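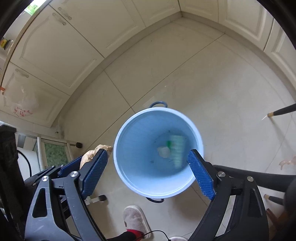
The blue bucket, kitchen floor, January

So the bucket has made it back into the kitchen, and I'm writing this down mostly because I promised myself I'd keep a diary of the new place and so far I've written one entry, about the parking.

I woke up a little after six with the whole day free and a long list on the back of an envelope. Kitchen first. I've been living out of one cabinet and a cooler bag and I've had enough. The floor especially. Those big cream tiles looked so clean when I came to see the apartment (evening, bad bulb, I was in love with the window) and in daylight every crumb and speck shows up like pepper on mashed potato. I swept once when I moved in and then I dragged boxes back and forth over it for two weeks, so you can imagine.

The bucket came with me from the old apartment. Pale blue, ribbed on the inside, with the two dark blue handles. It isn't a beautiful bucket. I've had it longer than the couch. It has been a mop bucket, a place to soak sweaters, a drinks cooler on the balcony one summer when Marthinus Zwane had his birthday at mine and forgot to buy ice until everybody was already there, and for one terrible weekend it stood under a leak. When I was packing I very nearly left it by the dumpster, and then I filled it with shoe polish and light bulbs and it rode over on the passenger seat with the belt on.

Today its job was odds and ends. I don't like going back and forth to the trash, I lose my place and start doing something else, so I take the bucket around with me and everything goes in, and I sort it out when I stop for coffee. First round in this morning: the flat thing with the green and white stripes, a bright green scrap, and a little whitish lump I never bothered to identify. Plus a few specks of grit, which I suppose are just how a bucket lives.

I sorted that lot standing up, with my coffee on the windowsill, and went back for more. My grandmother did her whole house this way, with a dishpan on her hip. She'd go around the rooms in the same direction every time, starting at the front door, and you were not allowed to talk to her until she got back to it. I started at the corner where the two runs of white cabinets meet and went left, and then I got distracted and went right, so there goes the family method.

The corner cabinet is the one I can't work out. It goes back forever. I put my arm in up to the shoulder and only then touched the wall, and what I touched it with was something sticky, so I emptied out the two pans I'd put in there and washed the shelf with dish soap, then again with vinegar. I'd like to know what the last people kept in it. Honey? Furniture? I've decided it will be for things I own but don't want, the fondue set and the cake stand and the Surkier bread machine, which I've used 3 times and which makes a loaf in the shape of a brick standing on end. Marthinus says sell it. Marthinus gave it to me, so I don't know how to take that.

Left-hand run is now: plates and bowls nearest the corner, glasses next, then mugs. I have too many mugs. I lined them all up and tried to be strict and got rid of one, and it was the one with the crack. The Chauke mug stays even though the handle is glued, I like the weight of it, and the tall one from the ferry stays, and the two ugly brown ones stay because soup tastes right in them. Fine. Mugs get two shelves.

Right-hand run: dry food. I moved all the rice and lentils and pasta into jars and felt like a person in a magazine for maybe ten minutes, and then I couldn't tell the two kinds of flour apart. I tasted them. I still couldn't tell. They both say FLOUR now, in pencil, and I'll find out when I bake.

Around eleven Tài Mạch called about the shelf brackets. He'd gone to Verkwood and they only had the white ones, did I want white or did I want to wait for the black. I said white, then I said wait, then I said white again. He's very patient on the phone, you can hear him putting things in and out of a basket. He also wanted to know what size screws and I had to go and look in the drawer where I'd put all the screws, which is a drawer I had put into a box, which I'd put under the bed. I found them! And my good scissors, and the tape measure, and a birthday card I wrote to my aunt and never mailed. Her birthday's in the fall. I've put it by the door.

He came over at lunchtime with the brackets and a bag of tangerines and we ate standing up. I need more chairs. He thinks the table should go under the window and I think it should go against the long wall, and we carried it to both places and then it went back where it was, half blocking the hall. He did get the shelf up though. It's level, he checked it and then I checked it. I've got the radio on it now, and the salt, and a plant that I'm not going to name until it has survived a month.

After he left I did the floor properly. Broom first, the whole way around, then I got down with a damp cloth and did the edges under the cabinets, where the dust goes gray and fluffy. The grout lines I attacked with an old toothbrush and some of that Prurnivano paste my sister swears by. It smells like a swimming pool. I did the stretch in front of the sink and then I sat back on my heels and looked at how much was left and decided that the grout could be a February thing. The part I did looks great. It makes the rest look awful, so maybe I should have left it alone, but there we are.

Then I rinsed the bucket in the bathtub, filled it with hot water and mopped. Twice, with a change of water in between, and the first water I'm not going to describe. I'd forgotten how nice it is to mop with the whole day free. At the old place I had to move twice as much, and by the time I'd moved everything I was too tired to do the floor. I opened the window to help it dry and it got so cold I put my coat on and sat on the bed with a tangerine, waiting, like someone at a bus station.

Money: the man at the hardware counter quoted me 300 for a new faucet with fitting. The faucet drips, but it drips slowly, and I've slept through worse. I tightened the thing underneath with the wrench and it's a bit better, or I'm getting used to it. I spent 20 on shelf liner, hooks and a dustpan that clips onto its own brush, and I'm much more excited about the dustpan than I expected to be.

Still to do in there, before I forget: find the lid to the big pot. Hooks for the dish towels, inside the door under the sink. Ask downstairs what day the glass goes out. Wipe the tops of the cabinets (I stood on the step stool, looked, got down again). Chairs. Find out if that smell is the drain or the vinegar.

It's past nine now and I've made actual dinner, in a pot, on the stove, lentils with too much cumin and the last of the tangerines after. I ate out of one of the ugly brown mugs. The radio sounds better up on the shelf. The floor has dried and I keep walking across it in my socks for no reason, out to the hall and back, and I've already dropped a lentil.

The bucket's upside down in the bathtub, draining. I haven't decided where it lives yet. Under the sink would make sense but the pipe's in the way, and it doesn't fit in the hall closet with the vacuum, so possibly the balcony, if I can keep it from blowing around. Bedroom tomorrow. I have to find the other pillow.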